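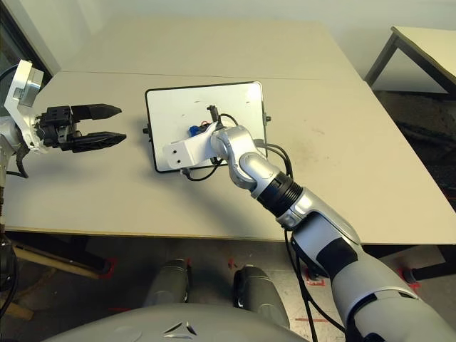

# Skernside Quiz Night and Improv Archive: data card

Posted in June by Nathalie Meijer
Filed under: Theatre & Games > Records

## Summary

The Skernside archive is a set of plain text tables covering one amateur improvised theatre troupe and the general knowledge quiz it has run alongside its shows. It holds 1,669 quiz questions, 214 show records and a cast table. All of it was typed up from paper running orders, question sheets and the prompt book.

The current release is version 2. Version 1 had no cast table and used a different date format, so scripts written for it will need changing.

## Files

- `shows.csv`: one row per performance. Venue, format, running time in minutes, name of host.
- `questions.csv`: one row per quiz question. Question text, accepted answers, category, round, show ID.
- `scores.csv`: one row per team per round. Blank where the score sheet is missing.
- `cast.csv`: one row per performer per show. Performers are listed by code.
- `categories.txt`: the 13 category names, one per line, in the order used on the board.

Files are UTF-8, comma separated, with a header row. Fields containing commas are quoted. Line endings are Unix style.

## Fields that need care

`format` takes the values `short`, `long`, `mixed` and `unknown`. A show is `long` if a single piece fills at least one half. Shows with a long piece after the interval and games before it are `long`, not `mixed`. Syafiqah Hidayat set this rule for version 2 and recoded the older rows to match.

`answers` may hold several accepted answers split by a vertical bar. The first is the one read out on the night. The others were allowed by the host after a challenge, and a few of them are wrong. They have been kept as given.

`round` starts at 1. The tie-break is coded as 99. In version 1 it was coded as 0, which sorted it before the opening round.

`host` is the person named on the running order. Swaps made on the night were only recorded if someone wrote them in by hand.

## Venues

Shows took place at two venues, the Plillard and the Trodport rooms. The Plillard shows started at 7.30 p.m. on a Friday. Start times at Trodport varied and are given in `start_time` where known. Trodport shows had no interval, so `half` is always 1 for that venue.

## Known problems

- Roughly a tenth of the score rows are blank.
- Some questions were used twice with small changes of wording. They have not been merged. The column `dup_of` points to the earlier version where the match is certain.
- Questions about current events were correct when asked. No attempt has been made to update the answers.
- Picture and music rounds are listed by title only. The clips and prints are not part of the archive.
- Team names are given as written, including spelling mistakes, so one team may appear under several names.

## Suggested uses

The tables have been used to plan new quiz rounds without repeating old material, and to check how often each category came up. The scores are too patchy to rank teams over time. Please do not use `cast.csv` to work out who left the troupe and when: a gap in the records often means a lost prompt book page.

## Personal details

Performers' names were replaced with codes before release. The key is held by Nathalie Meijer and is not shared. Hosts agreed to be named. Team names that contained a full personal name have been cut to initials.

## Licence and credit

Free to copy and adapt for non-commercial use. Please credit "Skernside archive, Meijer and Hidayat" and give the version number.

## Corrections

Send the file name, row ID and proposed change. Corrections to question text need a scan or photo of the original sheet. Accepted changes are listed in `CHANGES.txt` and go into the next release.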